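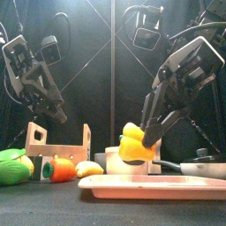
My sister-in-law reckons you should never wash capsicums before they go in the fridge, and after a summer of slimy crisper drawers I've come round to her way of thinking.

Kitchen > Fruit & Veg > Storage
214 shares | 3 comments

I used to wash everything the minute I got home from Vernidance (the greengrocer, not the homewares place) and feel very pleased with myself. Then I'd open the drawer a few days later and find goo! Now it all goes in unwashed, with a folded tea towel underneath, and I rinse as I cook.

Capsicums stay whole until I need one. Once it's cut, I pull out the seeds and the white bits and keep the rest in a lidded tub with a square of paper towel. Leftover half? Slice it, freeze it flat on a tray, then tip it into a bag. They go floppy, so keep those for stir-fries and pasta sauce.

Tomatoes live on the bench, stem side down. Bananas get their own hook, well away from the avocados, unless I'm trying to hurry the avocados along.

I wipe the drawer out with warm water and a splash of vinegar every shopping day while it's nearly empty. Takes me two minutes, if that.

Comments (3)

Green ones last longest in my fridge, red ones go first.

Does the tea towel need changing? Mine gets damp by midweek.

I use the Flollness tubs and skip the paper towel. Mushrooms in a paper bag though, always.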